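Gripper Trial Pre-Run Inspection, Bench Cell, Varngate
Arm: red and black unit, left side of table
Grippers under trial: Skinner two-finger, Zandlow three-finger
Complete before each block of picks. Mark each line OK, FIX or HOLD. A HOLD means the arm stays unpowered until the line is cleared.

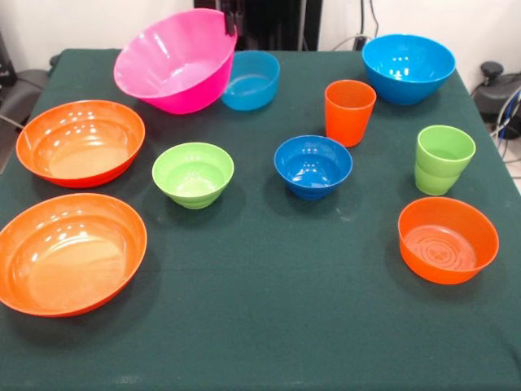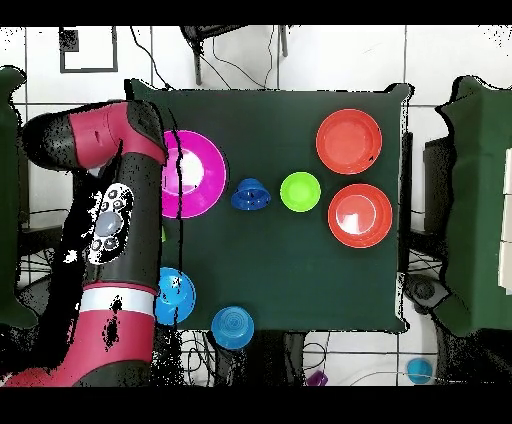 Inspected by Struan Sutherland, 23rd July
Comments by Awuor Shirima (initialed AS)

1. TABLE AND CLOTH

1.1 Table does not rock when pushed at each corner. OK

1.2 Cloth lies flat in the pick area. OK
Comment: Soft wrinkles are acceptable. Pull out any fold a fingertip could catch. The Zandlow caught one in June and dragged two bowls with it before I got to the stop.
AS: Clips under the table edge are on order. Until they come, re-check this line at every gripper change.

1.3 Cloth free of lint. FIX
Comment: Pale specks show up against the dark green. Not a safety matter, but go over it with the roller before the next block.

2. OBJECTS

2.1 Plastic only. No glass, no metal, nothing with liquid in it. OK

2.2 No cracked rims or sharp edges. OK
Comment: Run a thumb around each rim. The big bowls take the most squeeze from the Skinner, so start with those.

2.3 Open space between objects for the fingers to come down. OK
Comment: The two grippers need different clearance. Set the table for the Zandlow, which is wider when open, and keep the same spacing for the Skinner. Otherwise the pick counts can't be compared.

2.4 Nothing dropped on the floor. FIX
Comment: Small light blue cup on the tiles near the cables, and a small purple object with them. Power down before reaching for either one.
AS: Please write down what is on the table at the start of each block. I have 1538 pick records from the Skinner and can't tell for all of them which cups were out.

3. ARM

3.1 Joint caps seated, no gaps. OK

3.2 Button panel on the arm clean and reachable from the operator side. OK
Comment: Reachable when the arm is parked. In some poses it turns away, so do not plan on using it as your stop. Use the wired stop.

3.3 Wired stop tested under motion at low speed. OK
Comment: Tested three times, once with each gripper on and once with a bare flange.

3.4 Gripper bolts torqued and marked with paint pen. OK
Comment: One Skinner bolt had moved past its mark after pick 323. Retorqued, and it has held so far. Keep looking at it.
AS: If it moves again I want the adapter plate off and measured. Trestarbridge made both plates from the same drawing and only this one gives trouble.

3.5 Payload setting matches the gripper fitted. OK
Comment: Read it off the controller screen and say it out loud to the second person. The Zandlow is the heavier of the two. With the wrong setting the arm sags a little when the brakes release.

4. CABLES AND FLOOR

4.1 No cables across the walking route. FIX
Comment: Black and white cables are spread over the tiles below the table. They need to go into the floor cover. I stepped over them twice during this inspection.

4.2 Cables behind the table clear of arm travel. HOLD, then OK
Comment: Jogged the arm slowly to its far reach with a person watching the back edge. No contact. Cleared.

4.3 Chairs pushed outside the reach line. FIX
Comment: One chair is next to the right edge of the table. Move it before the full-speed block.

5. CAMERAS

5.1 Mounts tight. OK

5.2 Whole table in view on both cameras. FIX
Comment: The fixed camera loses the left edge of the front orange bowl. Shift the bowl in or turn the camera out a little. I would turn the camera — the bowl positions are already in the trial plan.

5.3 Depth usable around the arm. FIX
Comment: Black and white speckle along the edges of the arm, and more of it on the light blue cup next to it. Do not let the planner pick from that spot until the filter is changed.
AS: Agreed. Mask it out for both grippers.

5.4 Glare checked. OK for now
Comment: Shiny bowls reflect the lights on the inside. The rims are still found, and both grippers take hold by the rim. Check again if the lights are moved.

6. BEFORE FULL SPEED

6.1 Run 30 picks at reduced speed after any gripper change.
6.2 Two people present, one with a hand on the wired stop.
6.3 All HOLD lines cleared. FIX lines 2.4, 4.1, 4.3 and 5.3 also done.
6.4 Line 5.2 can wait for the end of the block if the bowl in question is skipped.

Result: reduced speed only. Re-inspect sections 4 and 5 before the Zandlow block.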